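Cleaning up old SSH keys, finally

Quick one before work. I've been putting this off since February. 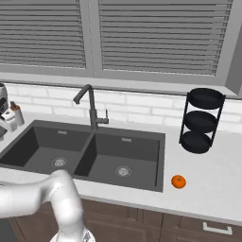
So the box that runs Korkley (my little backup thing) had 11 keys in authorized_keys. I recognized 2. Eleven! One was from a laptop I sold. Another just said "temp" — thanks, past me.

What I did. Copied the file somewhere safe. Kept a second session open so I couldn't lock myself out. Then ran ssh-keygen -lf on the file to get fingerprints, and matched them against the auth log. Anything not used in 30 days got commented out, not deleted. Will delete on Thursday if nothing screams.

Also turned off password logins, which I could of sworn I'd done already. Nope. The log had 1,066 failed attempts on root, all passwords. None got in as far as I can tell, but still, ugh.

Maysoun Matar asked why I don't just use certificates with a short expiry. Fair. For one server it felt like overkill but I have three now, so maybe. She's sending me her notes.

Still to do: sudoers. There's a NOPASSWD line in there for a user called zundier and I need to check wether the nightly job still uses it. Also the router. Not looking at the router today.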